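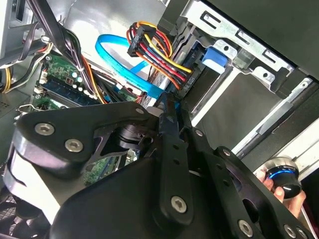
The gripper among the cables, with the knob in hand at the right.

Zihan Su had 159 towers to strip and one pair of hands, and Utdale had promised her the hands would not be needed. She kept one of them on the knob all the same.

"Is it thinking?" said Huiling Tan, who had come up from accounts in Belmont to see what the money was for.

"It's working out where the cable ends."

"I can see where the cable ends."

"So can I," said Zihan.

The shop paid her 2 pounds a machine for memory and drives, more if the processor came out clean. On a good day, with the radio on, she could do a tower before the kettle boiled. The arms had been in since August and were on their fourth set of instructions. They were good at the parts she disliked, lifting and holding still. They were poor at anything that bent. 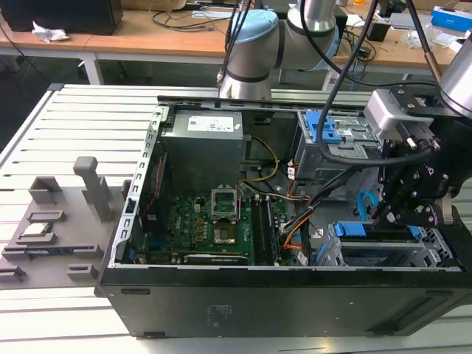

Tower on its side, socket open, a processor already in the grey holder.

"That bit's impressive," Huiling said, pointing at the chip in its pocket.

"Chips are easy. They're square and they stay put."

"Rotich told us it would be doing 400 a week by now."

"Rotich sells them."

Huiling wrote that down, then seemed to think better of it and crossed it out. She asked what a person could do in a week. Zihan told her, and she wrote that down as well.

They tried the drives next. Zihan moved her stool back, ate half a sandwich and watched the gripper come down a little at a time, stop, and go up again. She knew the feeling. The latches on these were stiff and you had to push before you pulled.

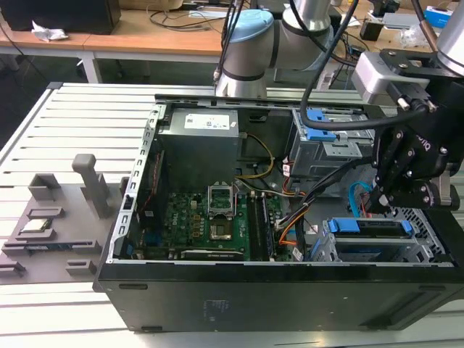
"Could you just help it?" Huiling asked.

"I could. Then you'd have to put me in the report."

Huiling looked at her page for a while. The old bench by the door still had Zihan's screwdrivers on it, laid out on a tea towel, and a box from Enico that had not been opened.

"How many are left?"

"All of them, after this one."

"Right," said Huiling, and took off her coat. "Which way do you push?"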